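Looking after the hand-held grippers

April 23, 2019

This entry sets out the procedure now followed at Trakelden for the care of the paired hand-held grippers. It replaces the note posted in January, which covered the pads only and did not mention cables. Readers who maintain similar equipment may find parts of it useful. The opinions are my own and do not represent those of Stirnholm, where the finger pads are ordered.

The procedure begins with the pads. The textured face collects skin oil, lint and fine dust, and the mesh pattern holds on to all of it. Each pad is wiped with a lint-free cloth dampened with plain water, then left to dry with the fingers open. Solvents are not permitted. Marietjie Mahlangu tested one on a spare set and the adhesive began to lift along the lower edge within 18 hours. A pad that has lost its pattern at the tip is replaced together with the pad facing it. Replacing one alone gives an uneven grip, and small objects such as rings tend to roll out sideways.

The pivots come next. The fingers are opened and closed by hand through their full travel, and the person doing so listens for clicking. If a joint is stiff, the cap is cleaned before anything is loosened. I would ask colleagues to respect this order. In January two joints were taken apart that needed only a brush, and one of them has never gone back together quite as well. Oil is applied sparingly, on the end of a pin, and any excess is removed before it can reach the pads.

Cables have caused most of our lost time. Of the 77 faults entered in the log to date, the majority were traced to a connector and very few to the gripper itself. The cable should leave the handle in a wide curve and should never be wound around it for storage. Oratile Chauke has asked that both grippers be connected before either is checked, as a fault on one line sometimes shows only when the other is live.

The last step is a trial at the table. The operator opens the fingers fully, confirms that they spread evenly, and then moves a few small items into a box. Beads are a good choice – they slip readily, and a worn pad is noticed at once. Nine clean transfers are required before the pair is signed off. The unit's cycle count is then written in the log; the present pair stood at 1,953 at its last service.

Questions about replacement parts should go to Anel Msimang. The revised checklist will be posted once Lambros Margaritis has approved the wording on storage.

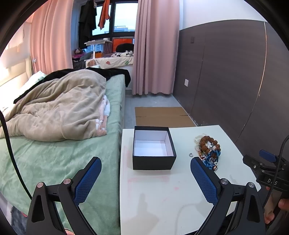 Gripper fingers open at the table, with the box and beads set out.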